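Re: [galang-brewers] swap results and the porter question

Right, quick one as I'm out the door in ten. Scores are in from the December bottle swap, sorry it's taken so long. 69 bottles in, 30 scored properly, rest were drunk before anyone found a pen.

Top was the Climmont clone, brown ale, nice and nutty. Second the Jolel stout. Full sheet to follow when I've typed it up.

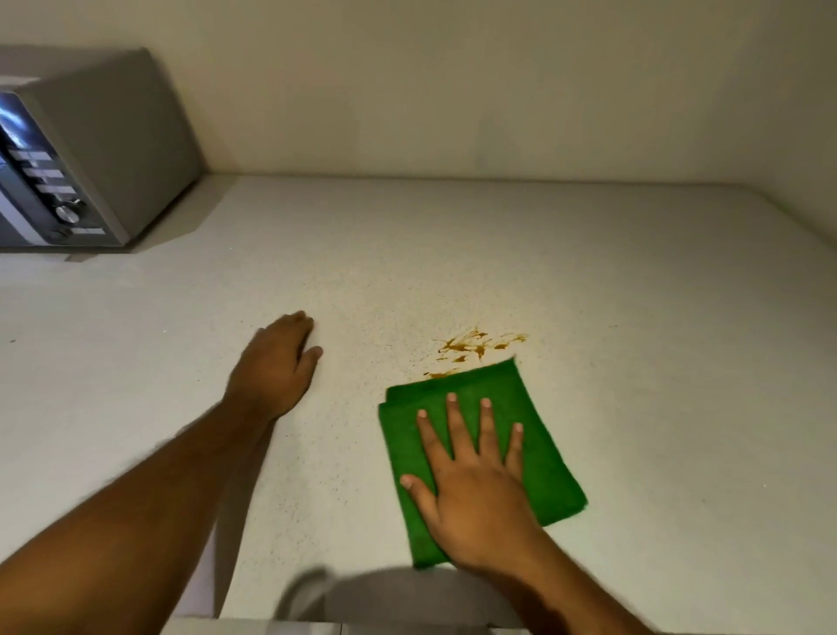
*Microwave end of the counter*

Now the porter. Maricel Tan wrote:

> Mine stuck at 1.020 and hasn't moved in a week. Used the Grorgate malt
> same as last time, mashed at 69. Do I bottle or wait? Don't fancy
> gushers again.

Don't bottle!! Warm it up a couple of degrees, give the fermenter a gentle swirl, leave it. 69 is a hot mash so it may well finish high, but I'd want the same reading three days running. Check your hydrometer in plain water as well, mine was out by four points for a year.
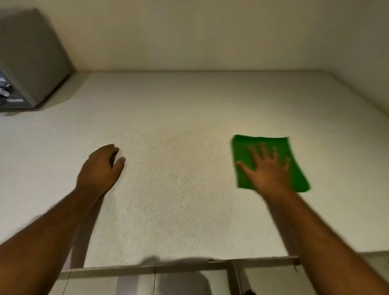
*Green cloth, speckled worktop*

Next swap: two bottles each, any style, crown caps only plese. Lable on the cap and not the side, the paper ones come off in the ice bucket. Brewed strength on it too, last time's "mild" was 7.5.

Bulk hops, we're at 246 quid in the kitty, order comes to 211 so we're fine, no need to chip in. Shout if you want Fuggles, I've only put down one bag.
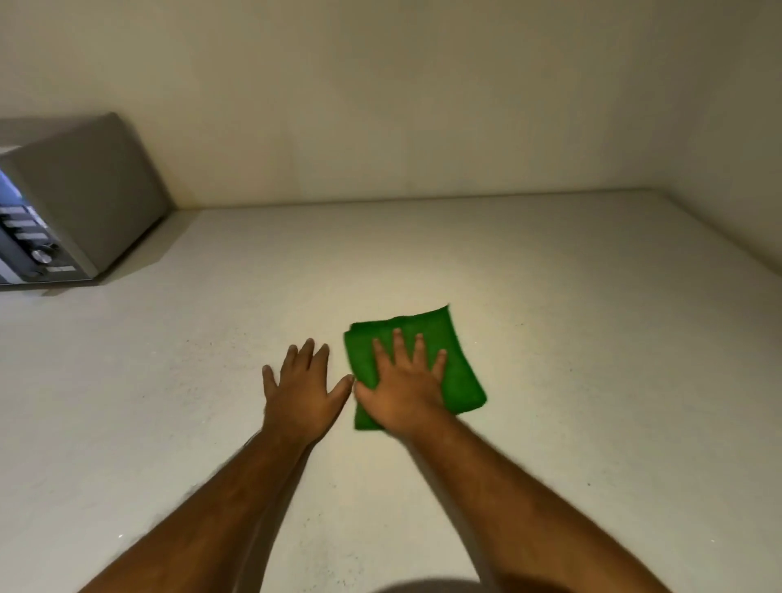

Maricel replied that she'd moved it next to the boiler last night, and could she have half the Fuggles if the porter gets going again.

Yes, half's yours. Send me the gravity when you've got it.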